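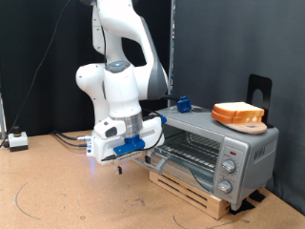
One parent wrote on our survey form that an eraser shaped like an animal is a toy first and gets taken away by the teacher in the first week. Several other forms made the same point, so we changed the question we were testing.

Our project compared two novelty erasers, the Karnum and the Enonen, with a plain white block. We wanted to know if the shape makes them worse at erasing. Each eraser was rubbed over the same pencil square for 60 strokes, on Notus copy paper, and two of us graded the mark left behind.

The plain block did best. The Karnum came close - its flat base helps - while the Enonen smeared on soft pencil and lost one ear by stroke 48.

Of the parents who answered, some 70 percent said they would still buy a shaped eraser as a small gift. Fewer would put one on a school list.

We did not test scented erasers. The Mahmoudi set arrived in October, after the grading was finished, and is left for next term's group.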